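Guides > Getting started > Teaching by hand

Search the guides
Type a word and press enter

6 min read

Part 3: Recording your first task

Okay, so by now the arms are bolted on, the power light is steady, and you've done the joint check from Part 2. If you skipped the joint check, go back and do it. I skipped it once on a Sunday evening and spent the rest of the night wondering why the left wrist kept drifting outward.

Now for the fun bit! You're going to teach the Ovus pair a task by doing it yourself, through the hand controllers, while the software writes down every move. I've written this guide for Mumoseo's home kit, but the steps are the same on the older Lambert base. The only real difference is where the stop button sits (left side on the Lambert, top of the post on the newer one).

Before you start

Pick something small. I know you want it to fold laundry. Start with moving one cup. A good first task has one object, one place it comes from and one place it goes, and you should be able to finish it in 14 seconds or less once you've got the feel of the controllers.

You'll need:

- both arms powered and homed
- the hand controllers, charged
- a steady table the grippers can reach without the elbows going straight
- two or three light things that won't break your heart if they fall
- the Zisevside recorder open on your laptop, with port 2031 showing as connected

CAUTION: Keep kids, pets and your own face out of reach of the arms whenever the controllers are live. The arms follow your hands. They have no idea the cat is there.

Setting up the table

1. Roll the base up to the table and lock the wheels. Leave a gap between the grippers and the table edge, and start every recording from that spot.

2. Open both grippers all the way. There's an "open both" button in the recorder, or you can just let go of both triggers.

3. Put your objects toward the middle of the table. Mugs should go down with the handle out to one side where a gripper can get at it. Bowls are harder than they look, so get the mug working first and come back to the bowl.

4. Look at the head camera view on your laptop. You want the objects and both grippers in it at the same time. If a gripper is missing, tip the head down a notch and look again.
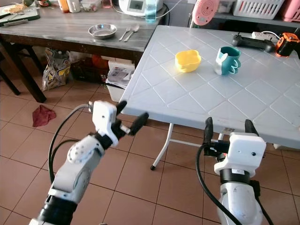

5. Leave the rest of the room alone. I used to tidy everything before I recorded, and then the arms would get confused the first time somebody left a bag on the floor. A lived-in kitchen is fine. Just keep the stretch between the grippers and the objects clear, and make sure no cords can get snagged.

Note: Folding tables wobble. If yours does, push the far side up against something heavy or slip a bit of cardboard under the short leg. A wobble you can barely feel with your hand can throw off a grasp.

Recording

6. Pick up the controllers and hold them so your hands roughly match the grippers. Squeeze both side buttons to link up. You'll feel a short buzz in each hand.

7. Wait for the second buzz before you move. If you jump the gun, the arms will try to catch up with you all at once, and it's a bit scary the first time.

8. Press record, then do the task at an easy pace. Go slower than you would with your own hands, but don't creep. Long pauses get learned too, and you'll end up with a robot that stops halfway to the mug as if it forgot why it came into the room.

9. When you close on the object, squeeze gently and hold for a beat before lifting.

10. Put the object down, open the gripper, and back away along the same path you came in on. Backing off sideways is how I knocked over more mugs than I care to admit.

11. Bring both arms back to the starting spot and press stop.

CAUTION: If an arm pushes against the table and starts to hum, let go of the side buttons right away. The link drops and the arm goes slack over a second or so. Don't try to lift it off by hand while it's humming.

How many times?

More than 40 good takes for a first task. I know, I groaned too. You'll be surprised how fast they go once you're in a rhythm (put some music on!). Between takes, move the object a little. Turn the handle a different way, slide the bowl over, swap which thing sits in front. If the mug is in the exact same place every time, the arms will learn that place and they'll be lost when it moves.

12. After each take, mark it keep or toss. Toss anything where you dropped the object, bumped the table, or had to try the grasp a second time.

13. Every so often, stop and play one back on the laptop. Check that the video and the arm motion line up. If the picture lags behind the gripper, close the recorder, open it again and redo the link from step 6.

14. Save the set under a name you'll still understand in November. "test2final" isn't one. Ask me how I know.

If something goes wrong

Only one arm follows me. The other controller has gone to sleep. Tap its trigger twice, then link both again.

The recorder shows error 23. It lost the head camera. Check the cable at the back of the neck first, because it works loose when you tip the head a lot.

The gripper closes but the object slips out. Come in lower and a bit more square to the object. On mugs, try the rim with one finger inside before you go for the handle.

My arms get tired. Mine too. Sit down for this, rest your elbows on your knees, and take a break whenever your takes start getting sloppy.

When you're done, open both grippers, drop the link, and put the controllers back on the charger. Training the task is covered in Part 4, and you'll want to leave the laptop plugged in overnight for it.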